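4.2 Owner reluctance and the timing of change

The second part of the analysis deals with the interval between an owner recognizing a need for change and committing money or staff hours to it. Responses were drawn from the Dellwood panel of 200 owner-managed firms, each of which completed the 27-item questionnaire described in Section 3. Firms that had changed hands during the study period were excluded from the interval measure but kept in the descriptive tables.

Figure 2. Black mesh cup on a white surface.
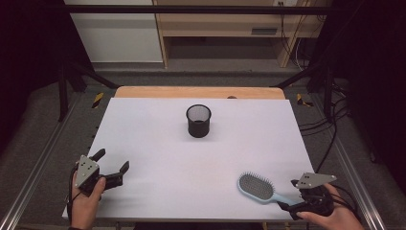 Reluctance was coded as active where the owner had considered a specific change and declined it, and as passive where no alternative had been considered. The distinction matters for the interval measure. Active decliners could usually name the month in which the decision was made, whereas passive respondents could not, and their intervals were estimated from supplier and payroll records. The Jistow subsample, which keeps monthly accounts, gave the most complete series.

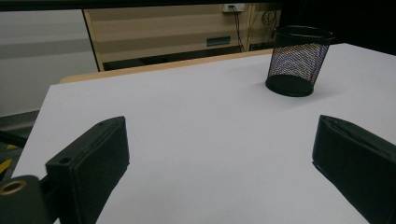

The median interval was 8 months for firms with a written operating plan and 26 months for those without one. Owner age and years in business had little bearing on the result once firm size was controlled for. Satisfaction with current earnings was associated with longer intervals in the passive group only. El Fassi, a family wholesaler included in both waves, moved from passive to active between the February round and the follow-up, and was coded separately in each.

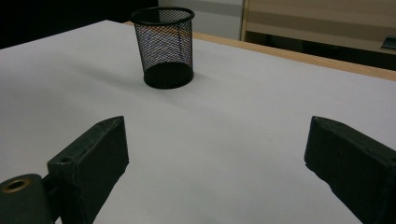
Two limits apply to these estimates. Payroll records capture changes in staffing more readily than changes in pricing or product range, so intervals for the latter are likely overstated. Heltix, the largest firm in the panel, reported at the division level, and its answers were averaged before entry. Removing it did not alter the direction of any coefficient. The labour cost variables are treated in Section 4.3.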